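Gripper budget for the next cycle, thread. Prices are per arm, no shipping.
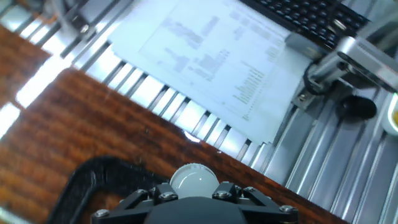

Black gripper over the bench, slotted aluminum behind.

1/ The line we got approved in February was 1,086 per arm for end tooling. Sutcliffe's quote came in at 1,037. That looks like slack. It is gone once you add a spare set of fingers.

2/ Fasteners: hex-socket screws throughout. Buy them by the box and standardize on one head size if the vendor lets you. Padik does. Sutcliffe mixes two, so budget a second driver per station.

3/ Slotted aluminum is the item people underestimate. We priced the panel and forgot brackets, knobs and T-nuts. Iveta Hájek reran the sheet and hardware came to about 21 percent of the panel cost. It now has its own row.

4/ Lead time on the Padik unit is 8 weeks. Sidilby stocks a similar one but wants a full prepay -- fine for one arm, not for a cell.

5/ Cables. Whatever length you measured, order the next one up. A cable that is short at full reach means a second order and a second freight charge.

6/ Glare. Bare aluminum and a glossy bench top both throw bright reflections into a wrist camera. Matte film is cheap. We put it under consumables so it doesn't need a capital request.

7/ Dušan Brabec asked why we don't lease through Stalorora. We looked. The lease covers the arm and controller but leaves out anything past the tool flange, so this whole list stays ours either way.

8/ Quotes are due 29th June. If you run a Sutcliffe gripper on two shifts, I'd like to know your finger replacement interval -- replies are open.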